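Pesquisar no site Pesquisar OK
Imprimir | Enviar por e-mail

Gestão Internacional: apontamentos da aula 6
Entrada em mercados externos: móveis e decoração vendidos online
Docente: Gülizar Oral
(apontamentos de apoio, não substituem as leituras)

0. Arranque

Retomar da aula passada: distância entre mercados. Geográfica, administrativa, cultural, económica. Hoje aplicar tudo a um caso só, a Rindumcombe, loja online de mobiliário e artigos para casa. Começou com catálogo próprio, depois abriu a plataforma a marceneiros e pequenas fábricas.

Pergunta para a aula toda: entrar sozinha, com sócio local, ou comprar quem já lá está?

1. O caso em poucas linhas

- Mercado de origem já lento. Cresce pouco, publicidade cada vez mais cara.
- Novembro: o conselho aprova a expansão. Três destinos na mesa, fica um.
- Sócio financeiro: o fundo Skurov. Entra com capital, pede dois lugares no conselho e direito de veto sobre aquisições.
- Concorrente local: Gökçe. Cadeia de lojas físicas, site fraco, marca muito conhecida. 34 lojas.
- Transportador: Riltard. Único com entrega de volumes grandes em todo o território (ver ponto 4, é onde a coisa aperta).

Atenção: no caso o valor do investimento não é divulgado. Não inventar no trabalho, raciocinar com percentagens.

2. Modos de entrada

Exportação directa. Barata, reversível. Mas móveis são volume, o frete come a margem. Serve para candeeiros, têxteis, pouco mais.

Licenciamento. A marca é usada por terceiros contra royalties. Risco: perder controlo da qualidade. No caso foi posto de lado logo na primeira reunião.

Joint venture. Partilha de risco, conhecimento local. Custo escondido = tempo de negociação, conflitos de objectivos. O sócio quer dividendos, a empresa quer crecer.

Aquisição. Rápida, cara. Herdam-se contratos, pessoas, dívidas. Problema de integração (rever Aula 4, quadro dos sistemas de informação).

Filial de raiz. Controlo total, lenta. A Rindumcombe acabou aqui, com a Skurov como accionista minoritária da filial. Com 69% para a casa-mãe, o resto para o fundo.

Não confundir joint venture com simples entrada de capital! Erro clássico no exame do ano passado.

3. Adaptar ou padronizar a oferta

Tensão conhecida. Padronizar = economias de escala, compras maiores, um só catálogo. Adaptar = vender o que as pessoas querem.

O que a empresa padronizou: software, identidade visual, política de devoluções.

O que adaptou: medidas (apartamentos mais pequenos), meios de pagamento, textos, atendimento por telefone. O telefone não estava previsto e passou a ser o canal principal nas compras caras.

Catálogo inicial: 656 referências, escolhidas pela rotação no país de origem. Má escolha segundo a própria empresa. Os armários grandes ficaram no armazém, as peças pequenas esgotaram. Ao fim do segundo trimestre cortou-se para 300, escolhidas já com dados locais.

Lição para o modelo: informação de mercado comprada antes da entrada vale menos do que parece, os dados das primeiras encomendas valem mais. Discutir se isto se aplica a serviços.

Categorias: mesas de madeira clara, móveis pequenos de gavetas

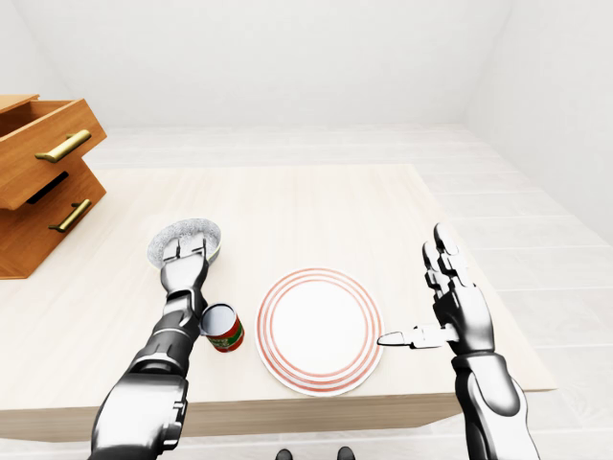
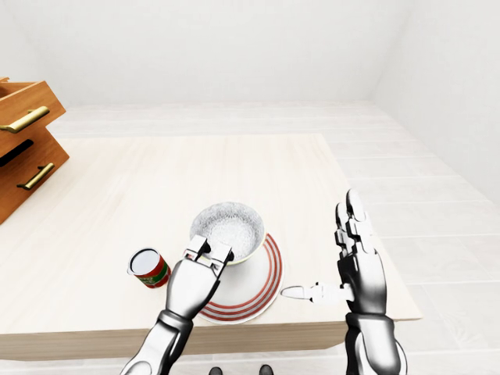 4. Logística e último quilómetro

Três custos a separar:
a) transporte principal
b) armazenagem
c) entrega em casa, com ou sem montagem

O c) é o que decide. Riltard sem rival para volumes grandes, logo poder negocial todo do lado deles. Ver Porter, poder dos fornecedores.

Saídas discutidas:
- contrato longo com a Riltard, preço fixo, volume mínimo garantido
- pontos de recolha em lojas de terceiros (chegou a falar-se com a Gökçe, que recusou)
- frota própria só na capital

Escolha: contrato longo + frota própria na capital. Porquê as duas? A frota serve também de ameaça credível na renegociação. Desenhar a árvore de decisão, sai sempre.

Devoluções: um sofá devolvido custa mais do que a margem de vários vendidos. Política igual à do país de origem, generosa. Foi revista passado um ano.

5. Governação da filial

Veto da Skurov: só aquisições. Orçamento anual por maioria simples. Director-geral nomeado pela casa-mãe, director financeiro pelo fundo. Reporte mensal a ambos. Possiveis conflitos: horizonte temporal (o fundo quer sair em cinco anos), preços de transferência, uso da marca.

6. Para a próxima aula

Ler o caso completo, anexos incluídos. Grupos de quatro. Entregar uma página até às 18h da véspera:
- qual o modo de entrada que recomendavam e porquê
- um argumento contra a vossa própria recomendação
- o que pediam à Skurov em troca do veto

Sem capa, sem índice. Bibliografia só se citarem.

Imprimir | Enviar por e-mail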